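Skamix Garment Steamer Review: Three Months of Lazy Ironing

Reviewed by Halima Muriithi
Posted 03/07/2025

I have hated ironing since I was old enough to be trusted with an iron. My sister Rehema Urio (married name, and yes, she got the good cheekbones too) irons pillowcases for fun, and she was the one who finally got tired of seeing me at family lunches in a creased blouse and told me to buy a steamer. So I did! I bought the Skamix handheld from the Domdale store in Bandurgate, paid 46 dollars for it, and I've been using it nearly every morning since.

What's in the box: the steamer itself, a clip-on brush, a heat glove that fits one hand (the left, and I'm left-handed, so thanks for that), a small measuring cup, and a booklet in very tiny print. The cord is long enough to get from my bedroom outlet to the closet door. The tank snaps off for filling and I like that a lot, because my old iron had to be filled through a hole the size of a pea and I always ended up with water down my front.

It heats up fast. The booklet says 15 seconds and mine takes longer than that, more like the time it takes me to find the hanger I want. I don't mind. There's a button you hold for steam and a little slider to lock it on, and once you find the slider your thumb will be much happier.

Cotton is where it shines. T-shirts, sundresses, the cheap curtains in the spare room, all great. You hang the thing up, pull the bottom hem a bit with your free hand, and run the head down slowly. Slowly is the key word. I spent my first week waving it around like I was spray painting a fence and then complaining on the phone to Rehema that it didn't work.

Dark fabrics were my big worry. I wear a lot of dark green and black, and an iron leaves those horrible shiny patches on the seams. The steamer hasn't done that to anything of mine yet, and I've been through most of the closet.

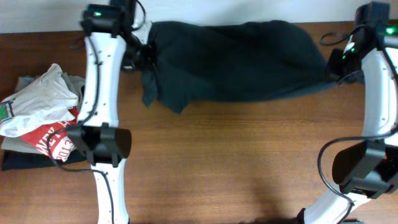

Dark green cloth held up over the table.

Thicker things take patience. I have a heavy Shemweta wrap that I wear all winter, and getting the fold lines out of it took two full tanks and most of a podcast. They did come out in the end – mostly. If you own a lot of heavy linen I'd keep your iron. A linen shirt comes out looking relaxed and kind of beachy, which I like, but my husband wanted a crisp collar for a wedding last October-type occasion and I know this wouldn't have managed it. Same with pleats. Forget pleats.

The brush attachment is fine. It helps on wool coats and picks up some lint, but it pops off if you press too hard, and the first time it did that it landed in the dog's water bowl.

Now for the grumbles. It's heavy when the tank is full, and by the third shirt my wrist knows about it. It spits if you tilt it too far back, so the dream of steaming things flat on the bed is pretty much over. And it's loud! Not vacuum loud, but loud enough that I shut the bedroom door if anyone is still asleep. The tank also leaves a few drops on the dresser whenever I take it off, so I keep an old washcloth under it now.

I did look at the bigger standing kind with the pole and the hose. The one at Domdale was 189 dollars and took up as much floor as a dining chair, and I live in an apartment where the laundry basket already has to sleep in the bathtub. If you steam for a living, or you've got four kids in school uniforms, maybe. For me it would have turned into a very expensive coat rack.

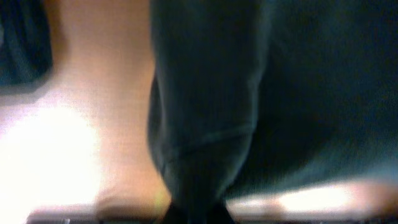
FABRIC CARE > STEAMERS > HANDHELD

My scores, for people who like scores: cotton five out of five, wool four, heavy stuff three, linen two and a half. Comfort in the hand, three. Cleaning is easy, you just empty the tank and let it dry with the cap off, and I've run vinegar and water through it once as the booklet suggests.

Would I buy it again? Yes, and I've already talked my neighbor into one. I'd just like a lighter tank and a glove for the other hand. Rehema came over last month, looked my blouse up and down, and asked who'd ironed it.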